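Dusters – keeping the fluffy kind going

Quick one tonight, dinner's on. A few of you asked about fluffy dusters after the March post on shelves, so these are my notes, in no order.

Shake it outside. Not over the sink, not out the bathroom window onto the neighbor's sill (sorry, Tilholm Street). Two good shakes, then a spin between your palms.

Washing – cool water, drop of dish soap, squish it. Don't wring. Wringing is how I killed my first one, fibers came out in ropes. Rinse till it stops feeling slippy. Takes longer than you think with the thick shaggy ones.

No fabric softner. Leaves a film and the dust just slides around.

Drying: hang it head down overnight. Fluff with fingers when it's nearly there, a wide tooth comb if it's clumped. Dryer is a no. Radiator is a no as well, mine went crispy down one side.

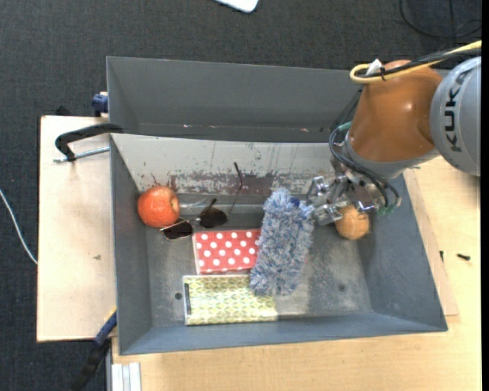
Blue-gray duster in a metal bin. Shaggy is good, the more fluff the better.

Storage. Mine used to live at the bottom of a bin under the spray bottles and came out flat every time. If you keep yours in a bin, lay it on top, nothing heavy over it. Metal bins are fine but wipe the floor of the bin first, old grit goes straight into the fibers and then onto your piano. Ask me how I know.

A hook inside the closet door is better if you've got the room. Aishwarya Rajan wrote in to say she uses a loop of ribbon and a cup hook, 73 cents at the hardware place in Breseck. Copied it the same day.

Order of work – top shelf down, floor last. Blinds closed flat, one side, then flip them. Lampshades get the lint roller, the duster only pushes it into the weave.

Greasy stuff, no. Top of the fridge, range hood, that's a rag and hot soapy water. Grease gets in the fluff and it never realy comes out.

Whole downstairs takes me 20 minutes if I don't stop to read the mail.

Ceiling fans next time, need to find the long pole first.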